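# The Robot That Learns to Look Around Before It Tidies Up

Ask Savita Nautiyal what the hardest room in a house is for a robot and she won't say the kitchen, with all its drawers and hot pans. She'll say the bathroom, and she'll say it with the cheerfulness of somebody who has spent the better part of three years inside one that exists only on a computer.

Her group at Wirnura, a small lab above a bicycle shop, builds simulated rooms and sends a simulated robot into them to pick things up and put them away. The bathroom is called Stimano (every room gets a name, and the reasons are lost to history). What interests Nautiyal is the moment before any of that lifting starts, when the robot has to decide where to point its camera. Most methods she had read about simply handed the robot a good view and let it get on with the job. Her method, Gritent, makes it earn one.

The idea is easy enough to explain over coffee, and she did, twice, because I got lost the first time. The robot takes a look and guesses how much it would gain by looking somewhere else. If the guess is high, it turns. If the guess is low, it gets to work. A view full of blank wall ought to score badly, and a view with the whole tank top in it ought to score well. The awkward ones sit in between, with plenty of bottles showing and something important just out of sight. 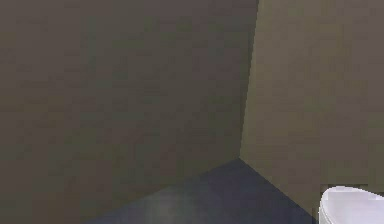
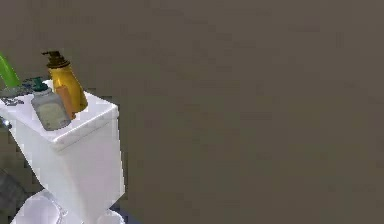
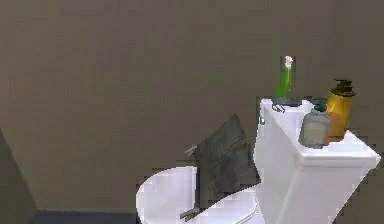

## What the extra glances bought

The team ran 596 trials in Stimano, moving the starting point each time, and gave the robot no more than 6 glances per trial. Ottó Borbély, who wrote most of the scoring code, had expected it to use every one of them, the way a nervous traveler keeps checking for the passport. It usually stopped after 3. When it went wrong, it tended to go wrong by being too pleased with a half-decent view, and the thing it missed was very often the towel, which can fold itself into almost any shape you like and still be a towel.

Corey Faulkner has been working on that part, teaching the scorer to be suspicious of objects that run out of the picture. He showed me a replay on a Saturday morning with the heating off and his coat still on, and we watched the robot turn back for one more look at a bottle it had already seen. He was so delighted that he played it again!

Next comes Valdebenito, a bigger simulated apartment with 30 starting points already picked out and a hallway that Nautiyal describes as "mean." She would like to have results by December. Borbély would like a faster computer.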